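Nundwood Tower Clock, progress report to the Hofstetter fund, August

The clock now runs. It also stops, usually on Monday, when the weights reach the bottom and the person with the key has forgotten. We count the first part as progress.

Your second payment went mostly on the escape wheel. Kustomow recut it after the old one was found to have 3 teeth filed by hand, by someone in a hurry. The bill came to $1,179, which is $89 over what we promised you. The $89 is bushings. We are sorry about the bushings.

The strike side is behind. Prys Meredith has the fly and both hammers in the shop and reports that the hammers are fine. The fly is "a matter of opinion." For now the clock tells the time and keeps quiet about it, and two neighbors have written to thank us.

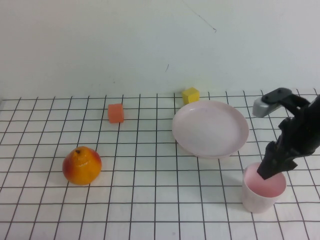

Bastien Hamel would rather we left the strike alone until spring, on the grounds that a clock losing two minutes a day has no business announcing it. Pirmin Trummer disagrees, at length. The pendulum bob goes up one turn this week and we'll send the new rate with the receipts.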